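旧木家具表面修复与涂层耐久性研究
2026年9月进度报告

提交对象:Almont 基金项目管理处
承担单位:Tumeck 材料工作室
报告人:Darmawan Yusof
试验负责人:Syahrul Wattimena

一、本期工作概况

本期工作集中在三个方面:旧涂层脱除工艺的比选、新涂层的附着力与耐热性测试、Chong 仓库所存旧桌台的状态登记。前两项按计划完成,第三项完成登记,但含水率复测尚有一批未做,原因见第四节。

上期报告中提到的水性聚氨酯批次黏度偏高问题已查明,系稀释后静置时间不足所致。工艺卡已修订,静置时间由供应商建议值延长一倍,此后各次喷涂未再出现橘皮。

二、旧涂层脱除

参加比选的方法有三种:刮削、热风软化后刮削、凝胶型脱漆剂。试样取自同一张报废桌面,沿纹理方向锯开,端部封蜡,避免脱漆剂从端面渗入。

单纯刮削对虫胶类旧层有效,对后期加涂的硝基漆层效率低,且在早材处容易起毛。热风软化法速度最快,但操作人员之间差异明显,温度稍高即在导管附近留下焦痕,后续着色无法遮盖。凝胶型脱漆剂耗时较长,需两次涂敷,木面保存状况最好,残留物用乙醇擦拭可以去除。

综合考虑,桌面大面采用凝胶法,线脚和桌腿棱边采用刮削,热风法不再用于本项目。脱漆后的废料按危险废物单独收集,费用已列入本期支出。

关于脱漆后木面的颜色,需要作一点说明。旧桌面经多年光照和上蜡,表层颜色与芯部差别较大。本期曾尝试用草酸溶液统一色调,结果红色成分损失过多,纹理对比减弱,与委托方要求的原貌保持相抵触。现改为局部补色,只处理烫痕和水渍,其余部位不漂白。补色用染料为醇溶性,按深浅配制成系列母液,编号后避光存放。

三、涂层测试

测试涂层为两个体系:甲体系为水性聚氨酯,底漆一道、面漆两道;乙体系为桐油改性硬蜡油,共三道,每道间隔一夜。基材统一为脱漆后的旧料,砂光至同一目数。

附着力按划格法进行。甲体系在完好木面上表现稳定,在曾上过蜡的部位有小片剥落,说明除蜡不彻底。增加一道溶剂擦拭后复测,剥落消失。乙体系为渗透型,划格法对它的区分度不高,本期改用胶带反复剥离后称重的办法作补充,数据离散较大,暂不列入结论。

耐磨试验以500转为一个检查点。甲体系在第一个检查点仅见失光,未露底;乙体系在同一检查点失光较重,但重新上油后外观可以恢复。两者的差别主要在维护方式上:甲体系一旦磨穿须整面返工,乙体系可以局部修补。

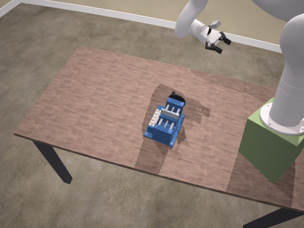

耐热试验采用湿热法,热源放置后覆盖保温,冷却后观察。甲体系出现轻微白圈,静置一天后减退。乙体系白圈较明显,用细砂纸轻磨并补油后不再可见。耐液试验所用介质为水、茶、食醋和乙醇,乙醇对两种体系均有影响,对甲体系影响较轻。

耐光试验仍在进行,样板置于南向窗内,半面遮盖。中间读数显示,遮盖与未遮盖部分的色差以补色部位为最大,可见所用醇溶性染料的耐光性是整个工艺的薄弱环节。下期拟引入一组颜料型着色剂作对照。

四、旧桌台登记

Chong 仓库存放的旧桌台共51件,已全部登记。登记内容为树种初判、结构形式、榫接状况、旧涂层类型、虫蛀及开裂情况。其中11件存在结构性缺陷,主要是桌腿与横枨连接松动,个别牙板缺失。这些桌台须先行加固,再进入表面处理,否则搬运和翻转过程中开裂会扩大。

加固原则是可逆,榫接处使用动物胶,不使用环氧类胶黏剂。松动的榫头若因收缩变小,以同树种薄片贴补后重新入榫。缺失的牙板按对侧实样复制,背面做标记,以便日后区分新旧。

树种初判以肉眼和放大镜观察为依据,红褐色系的几种木材仅凭外观难以分开。已从隐蔽部位取小块样品,委托 Cukisitz 实验室作切片鉴定,结果未返回。在此之前,登记表中相关条目均标为待定。

含水率复测方面,仓库除湿设备在本期内停机检修,库内相对湿度高于设定范围,此时读数不能代表平衡状态,故推迟。设备恢复后须先稳定两周再行测量。该项推迟不影响脱漆和涂层试验,但会影响首批桌台的开工时间。

五、经费使用

本期支出以耗材、送检和废料处置为主,均在核定预算之内。凝胶型脱漆剂消耗量高于原估算,原因是硝基漆层比预想的厚。为此申请从差旅科目调剂500元至耗材科目,总额不变,调剂申请表随本报告一并提交。

喷涂间滤棉更换一次,费用由工作室自行承担,未计入项目。

六、存在的问题

第一,乙体系缺少合适的附着力评价方法。称重法的重复性不够,可考虑改为拉开法,但拉开法会损坏试样,旧料数量有限,需要先确定最少试样数。

第二,除蜡是否彻底目前靠经验判断。本期试用滴水观察铺展的办法,操作简便,但在粗孔材上容易误判。Syahrul Wattimena 正在整理一份对照图谱,供操作人员现场比对。

第三,部分桌面有早年修补留下的腻子,成分不明,遇脱漆剂后软化脱落,留下的凹陷需要重新填补。此项工时未列入原计划,下期将单独统计。

七、下期安排

完成含水率复测和剩余的树种鉴定登记;确定补色用着色剂;对存在结构缺陷的桌台开始加固;选取两张状况较好的桌面作整面试做,甲、乙体系各一张,试做完成后请管理处派员查看,再决定全部桌台采用的体系。

如鉴定结果延迟,加固工作中涉及同树种贴补的部分相应顺延,其余工作照常进行。

附件:登记表、附着力及耐磨试验记录、工艺卡修订稿、经费调剂申请表。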